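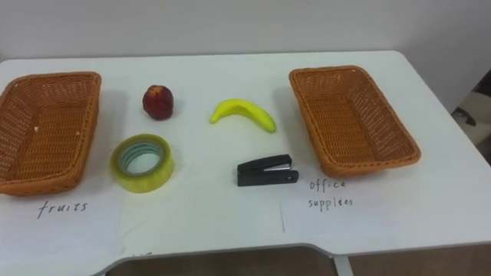
STISBY, Jun 12, 2024

Kesasard is looking for households to keep a food diary this fall. The study covers what people buy, where they keep it at home, and what they end up throwing out. It starts in September and runs for three weeks.

We ran a shorter version last year with 328 households, all of them in apartments near the Arango bus line. Many wrote to us afterward that one week was too short to show a normal month of shopping. This time we want longer diaries and a wider mix of homes, including houses with a yard, shared rentals, and people who live alone.

What you would do

Each day you write down the food that came into the home and the food that went out as trash or compost. Most entries take a few minutes. You can use the paper booklet or the online form, but please stick with one of them for the whole study. Restaurant meals don't count unless you bring leftovers home.

Before the first week, one of our staff will visit to weigh an empty trash pail and leave a kitchen scale with you. The same person comes back at the end to pick up the scale and the booklet. The first visit takes under an hour. You don't need to clean out the refrigerator beforehand, and we would prefer that you didn't.

You will also get two phone calls during the study. They are short and mostly cover entries we couldn't read or weights that look wrong.

Who can take part

One adult in each household signs up and is responsible for the diary. You must live in Stisby or the Foltik district and expect to be home for at least 18 of the 21 days. Roommates who buy food separately may sign up together as a single household, provided everyone agrees to have their food included. Children's school lunches are entered only if they are packed at home.

We can't take households that run a catering business or home bakery from the same kitchen. People who took part last year are welcome to apply again.

Payment

Households that finish the diary receive a $120 grocery card, mailed after the second visit. If you drop out after the first full week, you still receive $40. You may keep the printed booklet if you give us a copy of the pages.

Privacy

Names and addresses are stored apart from the diaries and deleted when payments are complete. Last year's data set holds 3,361 diary pages, and none of them carries a name. Brand names and store receipts are optional.

How to apply

Pick up a form at the Kesasard front desk or ask for one by phone. Dayana Chambi handles applications and can answer questions in English or Spanish. Teófilo Agudelo schedules the home visits, so please tell him about stairs, dogs, or a door code. Forms should reach us by the end of July. We will write to every applicant in August, including those we can't place.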